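Ostano Simulation Task Pack
Version 4, for single-arm setups

The Ostano pack is a set of tabletop handling tasks for testing arm control software before it goes near real hardware. It comes with 146 tasks, and each one has its own start layouts, success check and time limit. You can run it on one workstation or spread it over several.

Tasks are grouped by what they ask of the arm: picking, stacking, putting things into containers, and opening and closing. Room colours, table positions and lighting can all be changed from a settings file, or left to vary from run to run.

The container group is the one most customers ask about. In the tennis ball task the arm has to bring a ball to a clear upright cylinder and let it go over the opening. Layouts differ in how many balls are already inside and how close the cylinder stands to the table edge.

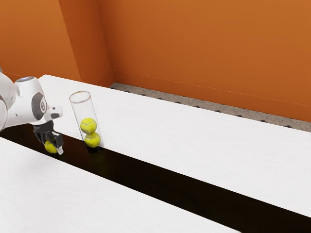
Brittany Hiebert writes that her team at Lavex ran the container group for a month and found the success checks strict but fair. She would have liked more help with the settings file – the notes on camera placement were thin – and says see-through objects gave their software far more trouble than solid ones.

The notes on camera placement have been rewritten for this version.

What you get
Task files and 3D models
576 start layouts
Scoring tool with a log for each run
400 recorded demonstrations, made by people steering the simulated arm
Email support for a year

Licences
A single licence covers one site. Teaching licences allow up to 100 student accounts and leave out the recorded demonstrations. The Ifans add-on, for two-arm tasks, is sold separately and needs version 4 or later.

Orders and trial copies are handled by our Dustitcombe office. Trial copies contain the picking group only and stop working after a month.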